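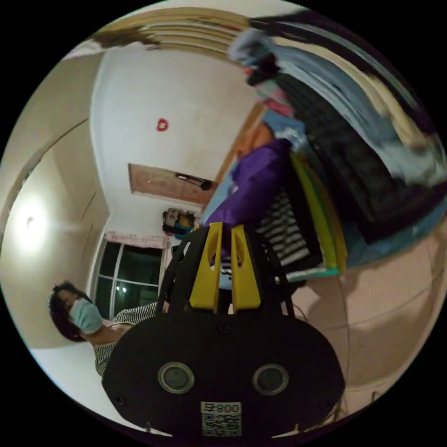
Bo-ram Um wanted to know how much of what people do with the hand-held gripper at home will carry over to a robot arm, and said she would not sign off on the second stage until she had an answer she could repeat to her own board. That question took up most of the talk after the home demonstration, so this report starts with it.

The short answer we gave is that we don't know yet for clothing. For rigid items, the Cakus arm at our Ultham site repeats most of what it is taught. Shirts and jackets fold over themselves and hide the part the fingers need to reach, and the results there are uneven. Gitau Rugemalira will send a separate note on this once the test runs are finished in November.

**Demonstration visit**

The visit was held in the evening in a bedroom, with the gripper in use at close quarters. We chose a lived-in home over the lab because the first review said our test rooms were too tidy. Yu-na Shim went through the safety sheet and the consent form, then explained how to hold the tool and when to stop a recording. Masks were available for anyone who wanted one.

Two points came up that we had not planned for:

- The housing is wide, and people new to the tool lose sight of the fingertips when they reach low. Yu-na Sun suggested a shorter grip. We have asked Jeon for a price.
- The start signal is too quiet. One take had to be thrown out because neither person had heard it.

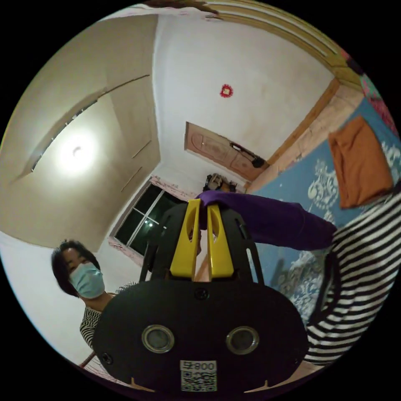 We also spent time on how two people should share a task. The written procedure assumes one operator, with the second person standing back. In a small room that doesn't work well, and I-seul Kong has rewritten the page so that the second person may help as long as this is noted in the log.

**Recordings**

The target for this stage was 1000 accepted recordings. We have 1153. Another 301 were rejected, mostly for late starts or a blocked view. Rejected files are kept for 30 days and then deleted, as agreed with Jetus.

**Open day**

The open day at Ultham is still planned, but the date has moved. The arm needs a new wrist cable and the supplier has changed the delivery date once already. We would prefer to show it running than parked. Bo-ram Um has asked for a seat near the arm and for the clothing test to be included, whatever state it is in. We have agreed to both.

**Spending**

Spending is within the approved amount. The quote for the shorter grip will be sent for approval before anything is ordered.

Prepared by I-seul Kong, September 1, 2018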